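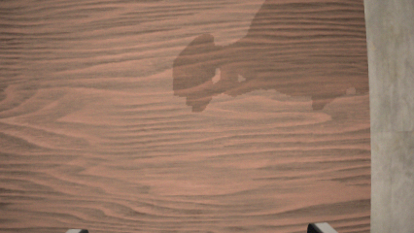 Pavton Bench Pair: Simulated Assembly Set, Data Card

Published December, by Thandeka Baloyi and Ro-un Maeng, Haltell Evaluation Office
Reading time: 3 minutes

Summary

The Pavton Bench Pair set is a collection of 320 rendered episodes, offered by Haltell under a yearly licence. It supports the training and testing of policies for two-arm work at a table. This card sets out the contents of the release, the uses for which it is suitable, and the points noted by our reviewers before it was approved for supply.

Contents

Every episode was produced in simulation. No physical recordings are included. Each one holds colour images from a fixed room view and from a wrist view on each arm, together with joint positions, gripper opening and a text instruction. The wrist views look down at the table top at close range, and for long stretches they may show little more than wood grain, shadow and the tips of the fingers. Licence holders should not treat such stretches as faulty.

Of the 320 episodes, 268 are supplied for training and 46 for testing. The remaining six are short calibration runs and carry no instruction. They should be left out of any reported score.

The workcell

The cell consists of two white arms mounted along one side of a wooden table, each with a black gripper. A white fixture plate is fastened to the table top within reach of the nearer arm. 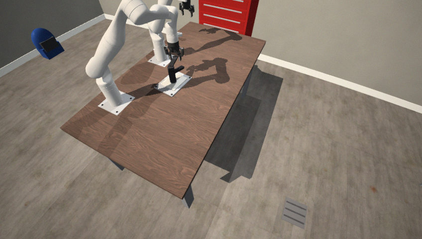
Positions are given in metres from the centre of the fixture plate, and all angles are in radians. The two arms keep separate base frames; the transforms between them are stored in the header of each episode and do not change within a session. Users who have worked with the earlier Fabbri release should note that the sign of the gripper value has been reversed.

Lighting is varied between sessions. Shadows of the arms are drawn with hard edges in the strong light settings, and Lwazi Van Wyk's review found that a segmentation model trained on the Fabbri release marked some of them as solid objects. We advise that a portion of the strong light episodes be kept in any training mix.

Known limitations

- Wood grain is taken from a small number of textures and repeats across sessions.
- Contact forces are estimated by the simulator and have not been checked against hardware.
- In 126 episodes the instruction was rewritten after review. Both versions are kept, and the field "text_final" should be used.
- Background furniture does not move during an episode and has no collision model.

Suitable use

The set is suitable for early training, for comparing camera placements and for teaching. It is not offered as evidence that a policy is safe to run near people - a separate assessment is required for that purpose. Redistribution of the images outside the licensed organisation is not permitted without written consent.

Support

Technical questions are handled by Dumisani Mathebula. Licence terms, including those for teaching departments, are handled by Hatem Bensaid. Corrections received by noon on Thursday are included in the following week's change log.

Contact: Haltell Evaluation Office, Uswood | © Haltell. All rights reserved. | Back to top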